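Rustmont site, Building 18, bench and small-parts storage check
March 6, 2020. Inspector: Andri Lanz
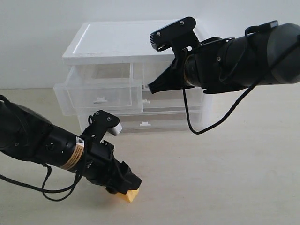
Mathias Hofstetter asks that item 4 stay open until the Mayrhofer cabinets have been rechecked, as the August round passed them without a load test.

| No. | Item | Result |
|---|---|---|
| 1 | Bench tops level, no sharp edges | OK |
| 2 | Walkway behind benches clear | OK |
| 3 | Drawers closed when not in use | Comment |
| 4 | Tall cabinets fixed to wall | Open |
| 5 | Blades stored with guards on | Fail |
| 6 | Labels match contents | Comment |
| 7 | Outlet covers intact | OK |

**Comments**

3: Applies to floor cabinets along the walkway. Bottom drawers in bay 31 do not latch. Small tabletop units are exempt under the current Woleck rules.

4: Upper bracket on cabinet 117 has one screw missing. Wall plug is worn. Replace both, then load each drawer in turn and check for tipping.

5: Two utility knives found in bay 31 without guards. Removed from use. Tavo guards on order, request 2567.

6: Fuse labels faded, ratings hard to read. Reprint in black.

Items 4 and 5 to be signed off by the area lead before the next round. Keep the key to cabinet 117 at the front desk until the bracket is replaced.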